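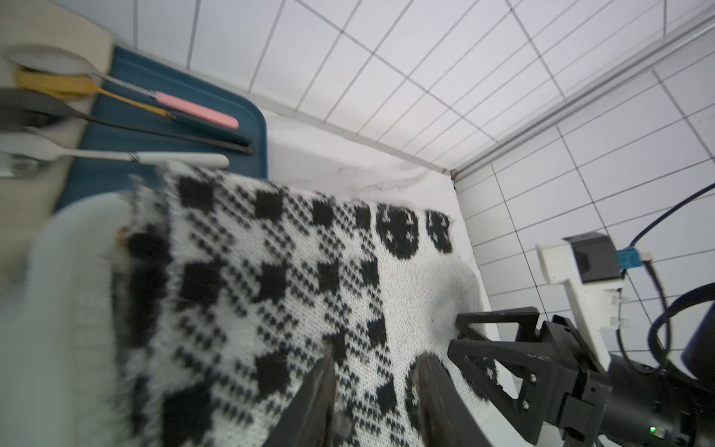 Gripper fingers on knitted fabric, Booth 2.

Markon Household Sorting, Skostau Site
Booth Inspection Checklist
Inspection date: May 12, 2023

1. Finger pads checked for wear at start of shift: YES
Comment: Staff who formerly folded by hand now carry out this check. Allow 30 minutes per shift on the work schedule.

2. Fabric near gripper checked for snags: YES
Comment: Knits and fringed items to be logged separately.

3. Staff trained in stop and restart procedure: PARTIAL
Comment: 29 employees have completed the Rudd course. Remaining employees shall not enter the booth area unaccompanied.
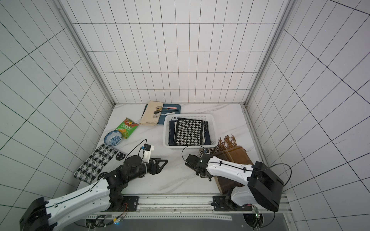
Two-arm station with basket, tray and textiles on the tabletop.

4. Cables secured clear of arm travel: FOLLOW-UP
Comment: Maintenance to review routing under Work Order 206.

5. Items kept within the table edge: NO
Comment: Textiles extend over the edge. Operators to reposition them with both arms stopped.

6. Job descriptions updated: NO
Comment: Folding staff are still listed under manual duties. Supervisors to submit revised descriptions to the Famex office. Pay grades are unchanged for 90 days.

Reinspection required: YES, items 3 to 6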